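Notes from the bottom of the hill

I have now been a paraglider pilot for one whole season, in the sense that a person who owns a piano is a pianist. My logbook says 51 flights. My logbook does not say that a good number of those were the same flight, a sled ride off the training hill at Grornham that lasts as long as it takes to boil an egg, if you like your egg runny.

What I wanted all year was Fascombe. It's the ridge everyone at the club talks about, long and grassy with a proper westerly coming up the face, and on a decent day you can park yourself in the lift and go back and forth until your hands go numb. You're supposed to have your sign-off before you fly it. I got mine in September and then it rained, with real commitment, for most of a month.

So it was October before I finally hauled my wing up there. The path is steeper than the club website makes out. The website calls it "a pleasant walk in." I carry 12 kilos of nylon, string and poor decisions on my back, and I'd like a word with whoever wrote that. At the top there were already a few people sitting on their gear, looking at the sky and saying very little, so I sat on my gear and looked at the sky too. This is called para-waiting and it makes up most of the sport.

The wind was too strong, then it was too far north, then it was perfect for as long as it took me to untangle my lines. I had a cravat on the left side (a bit of wing tucked through the lines, for those of you lucky enough not to know) that I'd managed to pack into the bag at Grornham like a gift to my future self. By the time I'd picked it out, the windsock was hanging straight down.

Then, a little after three, it came back. Steady, smooth, straight up the face. I pulled the wing up, it came up square for once, I turned around, took two steps and ran out of hill.

I'm told there are pilots who feel peace at this moment. I felt my left leg strap and wondered if I'd done it up. (I had. I'd checked it so often on the ground that a man walking his spaniel asked if I was all right.)

But I went up! I'd never gone up before, not so you'd notice. At Grornham you leave the hill and the field comes to meet you. At Fascombe I left the hill and the people on it got smaller, and my vario, which I had bought secondhand and half suspected of being a decorative item, started chirping away like a budgie. I turned at the quarry end, came back along the ridge, turned at the gorse end, and did it again. 12 minutes! On my previous record I could have landed, packed up and had a sandwich.

The Alhassan harness did well, for those who asked after my last post. It's a lot of harness for someone at my level, and getting my backside into the seat after launch still involves a wriggle that must look terrible from below. The Prirkuvance helmet I'm less sure of. It whistles. It's one clear note, somewhere near a kettle, and it gets higher as you speed up, so I suppose I've bought a second instrument without meaning to.

The landing I will pass over quickly. The official field at the bottom is large and flat and has a windsock in it. I landed in the one next door, which slopes, and which belonged to 8 sheep who had made no arrangements for visitors. I stayed on my feet until the very end and then sat down. The sheep moved off to the far corner and looked back at me from there for the whole time it took to bundle everything up, which with thistles is a fair while.

I was home after dark, muddy up to the waist, and too tired to cook anything that needed a chopping board. I've checked the forecast for tomorrow and it's southeasterly, no use to Fascombe at all, but possibly all right for Grornham if I get there before ten. The lines need going over for thistle bits first. I've found two so far, one of them with my thumb.

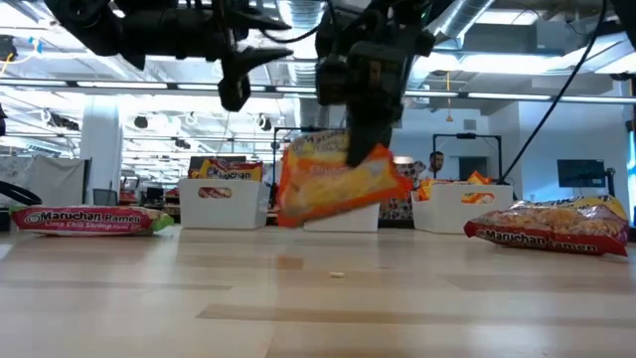

Maruchan ramen, airborne.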